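Notebook: lunch bag and contents, bench 2
May 7, 2021
Entry by T. Ichikawa. Copy to Celeste Ledesma and Satish Kulkarni.

Bag: navy denim-look fabric, boxy, with a handle loop at the side and a ring on the zip pull. Entered on the Quiroga sheet as item 24. Previous entry (Fermín, item 23) was the rigid box, which has no zip and is not comparable.

1. Bag and zip
Stood the bag on its flat bottom, no stiffener. The wall gives when the zip pull is loaded, so the fabric has to be held near the top of the zip while the ring is drawn. Holding the handle loop does not help; the loop sits too far to the side and the whole bag turns. Zip run follows a curve at the seam and that is where I expect it to catch. Grip point to be taken on the top edge, left of the zip, for all runs. 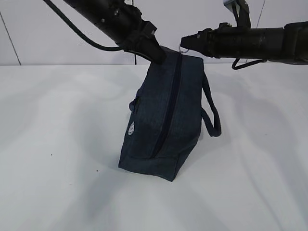 2. Contents
Cucumber is the long item and decides the order of packing. Laid on the white top well apart from the small yellow piece so that each can be picked up without touching the other. Bautista wants the cucumber in first, lengthways. I would put the container in first and lay the cucumber against it, but have no numbers to support this. Try both.
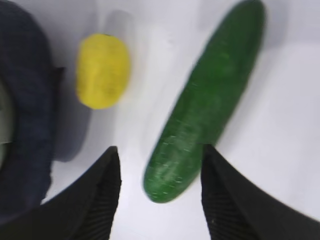

Cucumber and yellow item on the bench top.

Mass of the contents together 824 g on the Brostine scale, tared with the tray. Bag not weighed. Bautista to do this before the next entry.

3. Opening
Partly open flap is the awkward case. A rounded item sitting behind the opening pushes the flap outwards, and the zip track no longer lies flat.
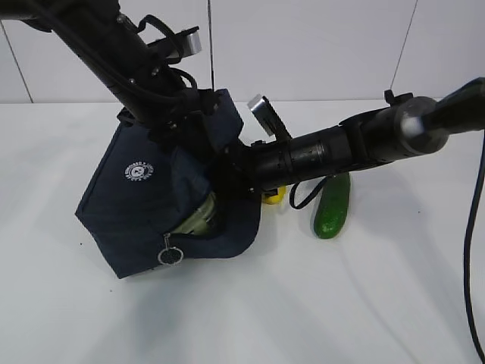

Creasing near the top should be noted separately from creasing at the zip, as the sheet has only one column for both. Satish to add a second column. I have set the limit for a single open and close at 39 seconds until there is a better figure.

To do
Weigh bag empty.
Ask Sternis whether the same bag is sold with a wider zip.
Repeat section 3 with the rounded item turned on its side.
Next review in July.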